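Orange tubs and other small obsessions
13/06/2026

I have a weakness for storage containers. Other people collect mugs or plants, and I stand in the kitchen aisle at Stundness holding a tub up to the light and wondering what could live in it.

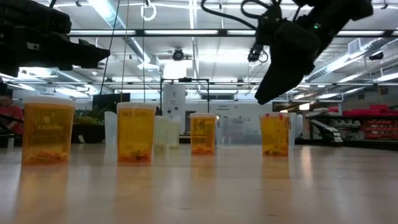 The amber tubs on the table, with a few clear ones behind.

The amber ones are my favourites and I won't hear a word against them. They look like giant medicine bottles, the sort a cartoon doctor would keep on a shelf, and when the light comes through the sides they go a lovely marmalade colour. I first saw some at Chrysoula Psarras's flat in January. She had her dried beans in them, all along the windowsill, and I was so taken with them that I forgot to drink my tea.

The trouble with amber is that everything inside goes orange too. Lentils, buttons, rubber bands, all orange! You can see roughly how much you've got left, but good luck telling your red lentils from your yellow split peas without opening the thing. I've been caught out twice now, and one of those times was halfway through a soup.

So I've been thinking hard about labels. Small printing is hopeless for me, I need letters I can read from the other side of the room with my glasses on my head. Nosipho Baloyi swears by a white paint pen from Priltis (it wipes off with a bit of nail varnish remover, she says, though I'd try a corner first). I've gone for big paper labels and a thick black marker, and I stick them on the front where my hand goes, so I read them whether I mean to or not.

The clear ones are a different matter. They're much more sensible and I ought to love them more. You can see exactly what's in them, they go with anything, and they disappear nicely at the back of a shelf – a bit too nicely, as I lost the bicarb for most of the winter.

My other rule is about size. I used to buy all big ones, thinking I'd fill them, and then there'd be a sad little heap of something at the bottom and a great deal of air on top. Now I buy for what I've really got. A big tub is for rice and oats and not much else in this house.

I did have a go at putting the whole cupboard in order last night. I got as far as the second shelf and found a bag of 70 tea lights I'd forgotten buying, and after that I mostly sorted candles. The spices will have to wait until I've been back to Stundness for some smaller tubs.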